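Evaluation of the Skisia Two-Arm Kit for Household Tasks
Student project report, Applied Robotics course
Feb 25, 2019

1. Introduction

In this project I evaluated the Skisia two-arm kit, which is sold by the company Alldale to schools and small laboratories. Our department was offered the kit for a trial period, and my task was to find out if it is suitable for student work with clothes. I am not comparing it with industrial arms, as the price and the purpose are too different. The only comparison I make is with the Trolter arm, a single-arm kit that students in our department have used before.

The report is written for the teachers who must decide about buying the kit, and also for students who will maybe use it next year.

2. Delivery and assembly

The kit came in separate boxes, one for each arm and one for the control unit and cables. The assembly manual is clear in the mechanical part. The electrical part is weaker. Two of the connectors have names in the drawings that are different from the labels on the cables, and I lost almost one afternoon before I understood which was which. I wrote to the Alldale support and received an answer the next day, with a corrected drawing.

Complete assembly took me 5 hours, including the mistake with the connectors. Calibration is done with a small program that moves each joint to its limits. It has to be repeated after every restart of the control unit, and this becomes tiring when you restart often.

3. Test method

All tests were done in the Sutherland room, on the tile floor. An operator controlled the arms by remote operation, and I did not test any automatic program. The task was to lift one garment from a mixed pile on the table, separate it from the others, and bring it to a hanger. I made 57 attempts in total. An attempt was counted as good if the garment was on the hanger and did not fall when the grippers opened. 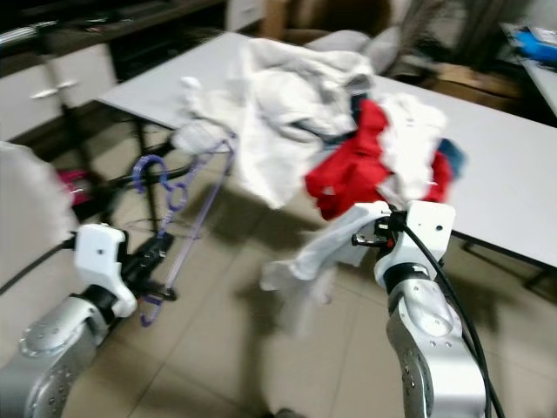

The grippers are the part of the kit that I find most interesting. They close with enough force for cotton and for thicker fabric, and the operator can feel a small resistance in the hand controls. The difficulty is to take only one piece. When the arms hold a white garment together with a red one, and the purple hanger is in the left gripper at the same time, the operator has very little free space to correct anything. The sleeves also hang down and are easy to forget. I recommend to spread the pile on the table first and to take the hanger only after the garment is separated.

4. Results

Of the 57 attempts, 24 were good. In 12 attempts the garment was separated correctly but then slipped from the hanger. The rest failed before the hanging, mostly because two pieces were lifted together. Shirts with buttons were easier than knitted clothes – I think the stiff collar helps the gripper to find an edge.

The motors became warm in long sessions but never stopped. The cables on the outside of the arms are a weak point of the design. They make loops, and the operator must watch them when an arm turns far to one side. The Trolter arm has its cables inside, and I missed this.

5. Opinion about the service

The support from Alldale was polite and quick with hardware questions. For software questions the answers were slower, and one of them only repeated the manual. Spare gripper fingers can be ordered separately, which is good for a student laboratory.

6. Recommendation

I recommend the kit for the course, with two conditions. The department should ask for the corrected wiring drawing in printed form, and it should order clips for the outside cables together with the kit. For students who work alone, the Trolter arm is still easier to start with. The remaining part of the trial in February will be used for tests with towels, and those results will be added as an appendix.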